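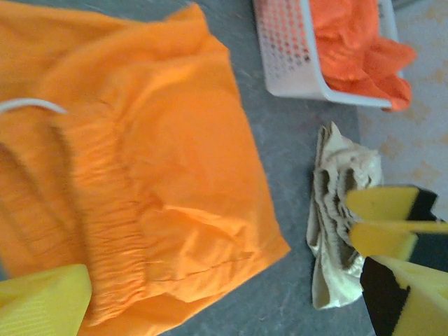
Small importers in our sample pay their suppliers in a foreign currency but sell almost entirely in their own. The gap between the day an order is priced and the day it is paid for is where the exchange rate risk sits. For most of the firms, that gap is set by the supplier's payment terms and by the time the bank needs to release the transfer. The goods themselves are ordinary and cheap. A garment such as the orange one in Figure 4, with a gathered elastic waistband and a white drawstring, would enter our data as part of a single invoice line, with one price and one currency. We do not follow separate items after that point. The unit of analysis in this section is the invoice, and a firm's exposure is the sum of its unpaid foreign currency invoices at the end of each month.

The data cover 159 clothing and household textile importers that used the Skuvard payment platform and gave consent for their records to be linked to their bank statements. Together they account for 1,872 invoices. We dropped invoices that were paid in full at the time of order, as these carry no exposure by our definition, and we merged part payments where the reference number made it clear that they belonged together. Where the reference was missing, we left the payments separate. This probably makes the average invoice look a little smaller than it is.

4.2 Who hedges

Only 23 of the firms bought a forward contract at any point in the period. We had expected a low number, but not this low, given that every firm on the platform is shown a forward quote next to the spot rate when it enters an invoice. The firms that did hedge are older and hold larger cash balances. They are also more likely to have an account with Değirmenci, the only lender in the region whose branch staff can set up a forward contract without sending the file to the head office. Firms banking elsewhere have to apply in writing and post a deposit before the first contract.

The deposit seems to matter more than the price. Sorrentino found in her earlier survey of wholesalers in Stilwood that owners who turned down a forward contract rarely mentioned the rate they had been quoted. They talked about the cash that would be tied up. Our records point the same way. Among firms without a forward contract, requests for a quote are common in the weeks after a large move in the exchange rate, and most of these requests end at the page where the deposit is shown. We cannot see what the owner was thinking at that page, and some may have been checking the rate out of curiosity.
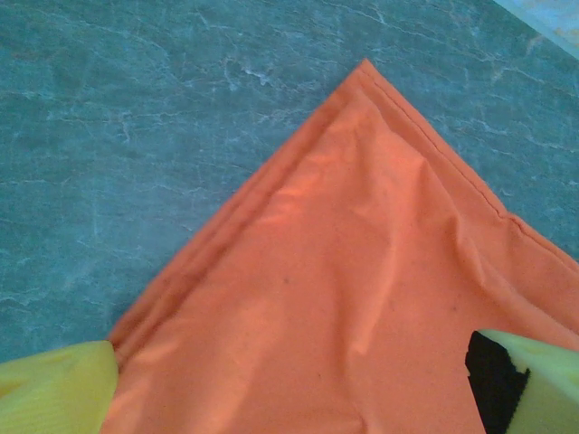
A second way to limit exposure is to pay early. Under the standard terms in our data, an importer that settles before the goods are loaded gets a small discount, and it also closes the currency position. Early payment is far more common than hedging. It is concentrated in March, when the summer orders are confirmed and many firms have just received their tax refunds. The pattern holds when we leave out the largest firms, and it holds for both of the invoice currencies in the sample.

Paying early has a cost that does not show up in the invoice. The importer gives up cash that it could have used for rent or wages, and it loses some of its bargaining power if the shipment arrives late or short. Firms receiving goods through Hirum faced this problem more than the others, as clearance there was slow for much of the period – in several cases the goods had been fully paid for long before they were released. We therefore treat early payment as a partial substitute for hedging and report it separately in Table 6.

Bank processing time adds to the exposure in a way the firms can do little about. A transfer entered after 3 p.m. is priced at the next working day's rate at all but one of the banks. Owners who do their paperwork in the evening, after the shop or warehouse has closed, are thus carrying one more night of currency risk than they may realize. The effect is small on a single invoice and has no clear sign, but it widens the spread between the rate an owner sees and the rate the owner gets.

Atanasov has suggested that the low use of forwards could reflect invoice size, with many firms falling under the minimum contract amount. We tested this by limiting the sample to firms whose typical invoice was above the minimum at their own bank. The share that hedged rose only slightly. Pooling invoices is allowed at most of the banks, though it requires a second form, and only one firm in the sample had filed it. In the regressions that follow, we include the minimum contract amount as a control and cluster the standard errors by bank. Firms with fewer than 20 months of statements are kept in the main results and dropped in the appendix, where the estimates are less precise but have the same sign.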